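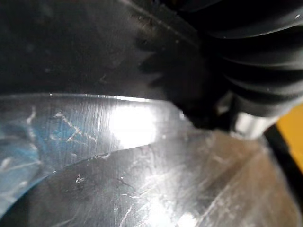

Open day at the Fokach heat pump works, Rallholm

Sep 10, 2023

I've been fitting ductless and ducted systems for years and had never seen one built, so when Fokach opened the doors at Rallholm I signed up the same evening. The drive took me 3 hours and I'd do it again tomorrow!

We started in the coil shop. Copper tube comes in on big reels, gets straightened, cut and bent into hairpins, and then the hairpins are pushed by hand through stacks of aluminum fins. I had always assumed a machine did that part. The woman at the bench let a few of us try one, and mine went in crooked – hers took a couple of seconds. After that the tubes are expanded so they grip the fins, and the return bends are brazed on.

Every coil then goes into a helium leak test. Our guide, Reda Shehata, runs that section and clearly loves it. He told us they scrapped 27 coils in March after a bad batch of return bends, and he had kept one to show us where the crack was. You could hardly find it with a flashlight. If you've ever spent a hot afternoon hunting a slow leak in somebody's attic, you'll know why we all crowded in.

The sound room was my favorite stop. It's lined with foam wedges, the door weighs a ton, and your own voice goes strange as soon as it shuts. They had the new Szekeres air handler running on low and I had to put my hand over the outlet to be sure it was on. The older model next to it hummed a little (still quieter than what I have at home).

Lunch was soup and rolls in the canteen, and then came questions. Plenty of people asked about parts. Control boards now ship from the Gisstead warehouse, and Reda said most orders leave within 2 days. I asked whether the drain pan could be made to slide out from the front on closet installs. They're working on it, and he sketched the idea for me on a napkin, which I kept.

There were 82 of us, split into small groups, and we never felt rushed. Wear closed shoes, bring ear plugs if you're picky about them, and eat before the afternoon session if you don't like soup. Parking is behind the paint building – follow the green signs, the front lot is for trucks.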